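Keep the ugly stitches

I have spent most of this year helping to collect suturing examples for a learning system, and I have become a bore about it at dinner. So let me be a bore in print instead. I think this is some of the most interesting work in robotics right now, and I think a lot of groups are throwing away the best part of it.

Our project is called Murnska. An operator sits at a console, drives the instruments through a row of stitches, and everything gets recorded: the video from the wrist and from above, the joint positions, the opening and closing of the jaws. The system learns from those recordings. When I joined we had 134 usable episodes. Now we have just over twice that, and the target for the spring is 404.

"Usable" is the word I want to argue with.

The old rule, which came with the first grant, was that an episode counted if it looked like the textbook. One grab of the needle, one smooth pass, a neat knot, a clean cut. Anything with a fumble went in a folder named Purkness (after a street in Atville, don't ask) and stayed there. Despina Dimitriou, our most patient operator, once lost a whole afternoon of work to that folder over regrasps!

But look at what thread does up close. It arcs, it splays, it piles up by the knot, and the cut ends point wherever they like.

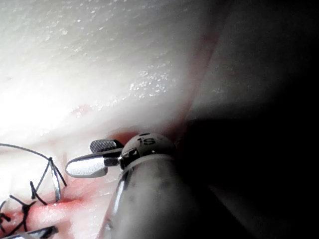 What the fumbles teach

A policy trained only on perfect runs has never been anywhere imperfect. The first time the needle sits a little crooked, it has no idea what a person would do next, and small errors grow. An operator who misses the thread and calmly goes back for it has just handed you the very thing you need - a recovery, with every motion logged.

So we opened the folder. We went through nearly 300 clips, marked where the trouble began and where it ended, and put the good recoveries back in.
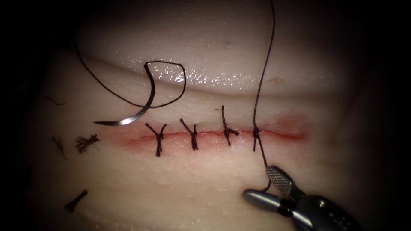
I'd go further and stop tidying between stitches. Old scraps of thread, a needle parked off to one side, long tails and short tails: let the system see all of it during training. At Moschos, where I worked before, we swept the pad clean before every recording, and our model got very good at swept pads.

There are limits, of course. A careless run is no use to anyone, and an operator who is tired should stop. We still throw out episodes where a camera lost sync. And someone has to do the marking by hand, which takes patience and a lot of coffee. I love it, though. You start to see how much thinking goes into a pause before the jaws close, and I want every one of those pauses in the set.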